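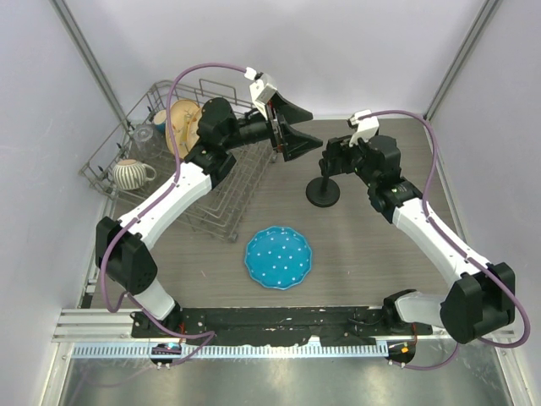
Dish racks and draining: your questions answered
Last updated Aug 29, 2024

These are the questions we get most often about wire dish racks at the Protley shop and through the website. If yours isn't covered, send us a message from the contact page and we'll reply by email.

Which way round should plates go?
Stand them upright between the tines, with the eating side facing the same way all along the row. Start at the back and work forwards. Deep-rimmed plates need every other slot, otherwise the rims touch and water sits between them.

Where do cups go?
Upside down, at the side of the rack. Small cups can tip if the gap between the rods is wide, so tuck them into a corner or lean them against the edge. Mugs with a hollow in the base will hold a little water on top. Tilt them slightly and it runs off.

Can I set the rack at an angle on the worktop?
Yes. A rack doesn't have to be square to the wall, and on a shallow worktop setting it diagonally can make the front slots easier to reach. Check that all the feet are on the surface before you load it.

Do I need a tray underneath?
If the rack stands on wood, yes. Standing water will mark an oiled or waxed top, and it gets under the edge of a wood-effect one in time. On a stainless steel drainer you can do without. The Hollero tray fits our medium and large racks and has a lip on three sides — the open side goes towards the sink.

How much weight will a rack take?
The Lengyel wire rack is rated to 9 kg, spread evenly. Cast iron pans should be dried by hand and put away, both for the rack's sake and the pan's.

Is stoneware all right in a wire rack?
Glazed stoneware is fine. Many speckled plates have an unglazed ring on the foot, and that ring takes in water and is slow to dry. Leave them overnight before stacking. If you stack them damp you may find a grey mark on the plate below, which comes off with bicarbonate of soda and a soft cloth.

My plates have picked up silver lines. Are they scratched?
Usually not. Bare metal can leave a thin deposit on a matt glaze. Rub with a cream cleaner and rinse well. If you can still feel a line with your fingernail, the glaze itself is scratched and it won't come out.

How do I clean the rack?
Once a week, take everything out and wash it in hot water with washing-up liquid. Use an old toothbrush where the rods cross. For limescale, mix 500 ml of warm water with 75 ml of white vinegar, wipe it on, leave it for a few minutes and rinse. Don't use bleach or wire wool.

There are rust spots at the joints. Can I get rid of them?
Light spots will rub off with a paste of bicarbonate of soda and water. If the coating has lifted, rust will come back in the same place. Racks bought from us are covered for two years against this, so keep your receipt.

Can the rack go in the dishwasher?
The Lengyel can, on the bottom shelf, if it fits. The Prasus folding rack can't, as the hinges seize up.

Do you sell spare feet and cutlery holders?
Feet come in packs of four, order code 206. The cutlery holder for the Prasus is out of stock until November. We don't have a holder for the older Lengyel racks with the rounded corners.

Can I return a rack I've used?
Not unless it's faulty. Unused racks can come back within 30 days, in the box if you still have it. Return postage is free on faulty items only.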